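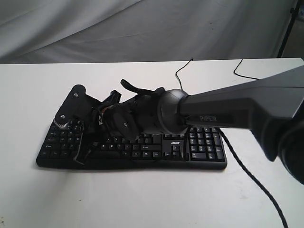
Notebook, bench 2, May

Keyboard chore, continued from the Stokar pages. The question for this block is whether the arm can do the small desk jobs on the Prilletbridge list: press a named key, push the keyboard square to the table edge, pick up a loose cable end. Ottmar Gerlach wants an answer he can put next to the dishcloth and drawer results, so I am keeping the same scoring. A try counts only if no one touches anything between start and stop.

Set-up as before. White table, grey cloth behind, Acer full-size keyboard, PIPER arm coming in from the right. Program is the Cludlow build, log number 2621. Speed limit left where Ottmar set it for the drawer work. I did not change the gripper.

09.40. Key presses first. Asked for the space bar 8 times and got it 8 times. It is the biggest target on the board so this says very little. Letters are another matter. The fingers are wide next to a key cap, and coming down at a slant they tend to catch the neighbour as well. Of 8 tries at G, 5 gave a clean single G. The other three gave G with H, or H alone. A person would turn the hand a bit and use the tip. The arm will do that if I teach the pose by hand, but then it is my pose and I don't want to score it.

10.30. Raised the approach height and slowed the last part of the move. Better on G, no change on the keys at the far left. I think the wrist angle is the limit there. Tilting the wrist further brings the plate down close to the top left corner of the keyboard, and I stopped two runs by hand when I didn't like the look of it. Scored both as fails.

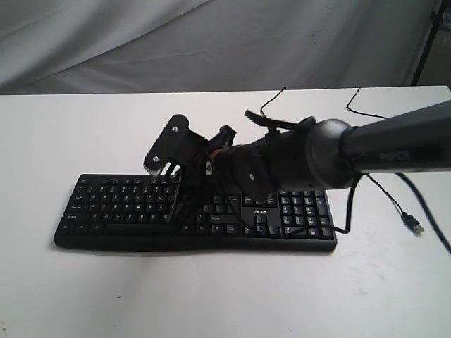
Gripper low over the left-centre keys. USB plug on the table to the right of the keyboard.

11.15. Squaring the keyboard. One finger against the short side, push, back off, look again. It got there each time but took several small pushes where I would use one. The thing to watch is the arm's own wiring. The loose loops hang low enough to drag over the keys, and on one run a loop pulled the board out of line again after the push. Need to tie them back along the forearm with enough slack left for the wrist. Sezer used soft straps on theirs, will ask which ones.

12.05. Cable end. Did not get a fair score. With the plug flat on the table the fingers close above it or shove it along. Tried 700 ms of extra dwell before closing, made no difference. The table has no give, so there is nothing to press into. Might try going for the cable a little way behind the plug, and letting the plug hang. Left for the next block.

Where this leaves the list:
Space bar: yes.
Single letters: not reliable enough to type a word.
Squaring up: yes, slow, needs the wiring sorted.
Cable end: no.

Ottmar asked if I would let it tidy a desk overnight. Not with a cup on it. For a bare desk and one keyboard I would, once the loops are tied back.

To do: straps, narrower fingertips from the print queue, repeat G and the left-hand keys with the new tips, wipe the table. Copy the scores to the shared sheet.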